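Household Storage and Small Spaces
Handout 4: Shelves, depth, and what happens at the back

Badow Evening Courses, Home and Household program
Teacher: Ifigeneia Chrysikopoulos

Please read this before the next meeting and bring the sheet from Handout 3 with your own measurements. If you missed Handout 3, ask Geetha Shetty at the front desk, she keeps the spare copies.

1. Where we stopped last time

We talked about the difference between storage volume and storage access. Volume is how much a cabinet can hold. Access is how much of it you can take out again without moving something else first. When people buy furniture they compare the volume, and when they live with it they feel the access.

Do-yoon asked if access can be measured. For this course we use a simple count. Choose an item and count how many other items you must touch before you have it in your hand. We call this the touch count. A touch count of zero is for things at the front. One is comfortable. Two is acceptable for things used every week. Three or more should be kept for things you need a few times in a year, for example the fondue set or the large vase.

2. Depth

Kitchen base cabinets are deep because the counter above them is deep. Wall cabinets are shallower, and a good thing too, otherwise we would hit our heads. The depth of a base cabinet has little to do with the size of what people put in it. A can of tomatoes needs only a few inches. If you fill a deep shelf with cans you get several rows, and the last row is forgotten until you move out.

Ways to work with a deep shelf:

Use the back for large things only. One stock pot fills the back and can be seen over the small things in front of it.

Put a tray or a shallow box on the shelf and pull it forward like a drawer. The box must be shorter than the opening, so measure the opening and not the outside of the cabinet. Door hinges take away some width.

Keep one kind of thing in each row from front to back. If the front item is rice, everything behind it is rice. Then you never have to search, only reach.

A turning tray is good for bottles and jars. In a square cabinet it wastes the corners, and you should know this before you spend the money.

3. Height between shelves

Most shelves are left where the installer put them. In Timothée Caron's kitchen, which he kindly let us measure in October, the adjustable shelves were at the same height as on the day he got the keys. He moved one of them up and could store his mixing bowls standing inside each other, instead of spread over two shelves.

The rule for this course: measure the tallest item that will live on the shelf, and add two inches for your hand. Less than this and you will scrape your knuckles. Much more and you will begin to pile things up, and the touch count climbs.

Before you move a shelf, look at the pins. There are usually four. Push each one all the way in. A shelf that stands on three pins can look level until you put plates on it. Take everything off first, also the light things. I know it is tempting to leave the paper napkins.

Some shelves are fixed, and then the height is what it is. In this case you can put a small wire rack on the shelf to make two levels. Check that the feet of the rack are wide enough and do not stand over the edge.

4. Light and color

This section is short, but please do not skip it. A pale interior gives back the light of the room, and a dark one takes it. With a dark interior you have three choices: paint it, put a pale liner on the shelf, or add a small battery lamp. The liner is cheapest and helps less than you would expect, as the back and the sides stay dark. Paint needs patience. Clean with a grease remover, sand lightly, use a primer, and leave the doors open while it dries. Read the can for the drying time and then wait a little more before you put heavy pots inside.

Pale surfaces show marks from pans and cans. Most of these come off with a damp cloth and a little baking soda. Rub gently, because a glossy surface can turn dull in the place where you rubbed.

5. Case for discussion: the Kartha kitchen

Gangadharan Hegde gave us the plan of the shared kitchen in the Kartha building. There are 12 households, and each has one shelf. The building spent 2,180 dollars on new cabinets, and after some 20 weeks the residents were keeping their food in their own rooms again. Prepare answers to these points:

Every shelf had the same size, but the households did not. How would you divide the space?

The upper shelves cannot be reached by everyone. Who should get them, and should it change from time to time?

There was no shared shelf for salt, oil and flour, so each household bought its own. How much space might one shared shelf save?

Mr. Hegde will be with us for the first half of the meeting. He has heard many clever solutions already, so please ask him questions before you propose something.

6. Emptying a shelf

We do this exercise in pairs. Empty one shelf completely, and only one. People who empty the whole kitchen are still sitting on the floor at midnight. Put everything on the table, write the touch count that each item had, and only then decide what goes back.

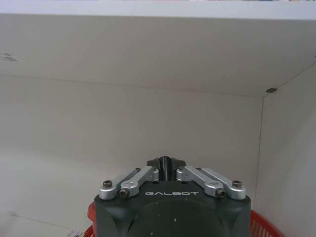 Should the things that are used most often go on the lowest shelf? They should go between your hip and your eyes, and for most adults this is the upper shelf of a base cabinet or the lower shelf of a wall cabinet.

Heavy things go below this zone, light and rare things above it. If children in the home take their own cups and bowls, give them a low shelf of their own and accept that it will be untidy. Cleaning products must not be on that shelf or near it.

Wait one week before you buy any boxes. In this week you will move two or three things without thinking, and these moves tell you more than the plan did.

7. For next time

Do the exercise with one shelf at home. Write down the touch counts before and after. A small drawing is welcome - it does not have to be beautiful.

Read the pages on corner cabinets in the course folder. The example from Cadcombe is old, but the drawings are clear.

Bring a tape measure. The ones in the classroom go only in centimeters, and our tables are in inches.

The visit to the furniture workshop in Fluststead is still planned. Write your name on the list at the front desk if you need a ride.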